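Bustitz Workshop — minutes, February

Present: Nadège Marchal (chair), Fergus Swanson, Lanying Guo, Michalis Deligiannis. Apologies: Inès Caron. Notes by Fergus, typed up fast, shout if wrong.

Started 6:40, late, heating again.

1. Last minutes
Agreed. One fix: paper order was 2,000 sheets, not 200. Lanying says 1,503 left on the shelf after the January sessions. No reorder for now.

2. Money
Balance 822 after the Cistden invoice. Masson still owe us for the hall weekend. Nadège to write again, politely. Michalis wants a second till float, parked till Inès is back.

3. Shelving
Fodance quote in. Too high for what it is. Michalis thinks we can do it ourselves with the old brackets — Fergus not convinced, they bent last time. Measure first, decide next meeting. ACTION Michalis.

4. The grid sheet
Long one, this. Lanying asked what we want pinned to the white backboard. Agreed pale paper, one sheet, pencil only, no marker (bleeds thru onto the board). Tape: she likes clear, a small strip at the top center. Fergus would rather have tape on the bottom corners as well, Nadège says see how it goes.
Marks to stay faint. Short dashes or dots for ordinary points, tiny circles for the ones we come back to. Michalis finds the circles hard to pick out from the bench and asked for them darker. Lanying against, they smudge when you rub them out. Left as is.
Vertical line down the middle column stays, handy for hanging the sheet straight.
Dice: green one with the white pips is the one to use against the paper. The rest go back in the games tin, people keep borrowing them and we are down to 2 decent ones.
Spare sheets to be ruled up before next session so we're not doing it on the night. ACTION Lanying, Inès to help if willing.
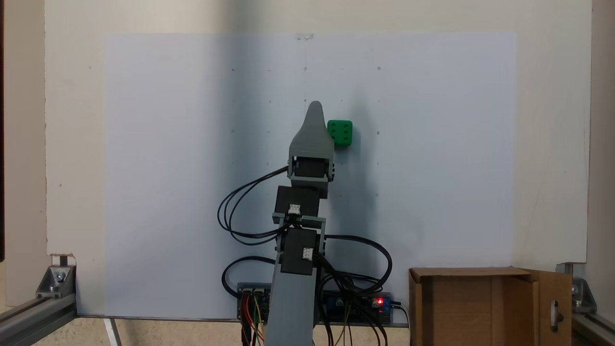
5. Lights
Tube over the sink is flickering. Landlord told twice. Shadows on the paper a nuisance, Nadège will bring her desk lamp and we try it from the other side. Nobody to stand on the stool with wheels please.

6. Keys
Three sets signed out, one not accounted for. Check coat pockets. ACTION everyone.

7. AOB
Kettle replaced, thanks Michalis. Mugs: wash your own. Fergus asked wether the Masson boxes can leave the corridor, Nadège will ask when she writes.

Next meeting same time, back room. Closed 8:05.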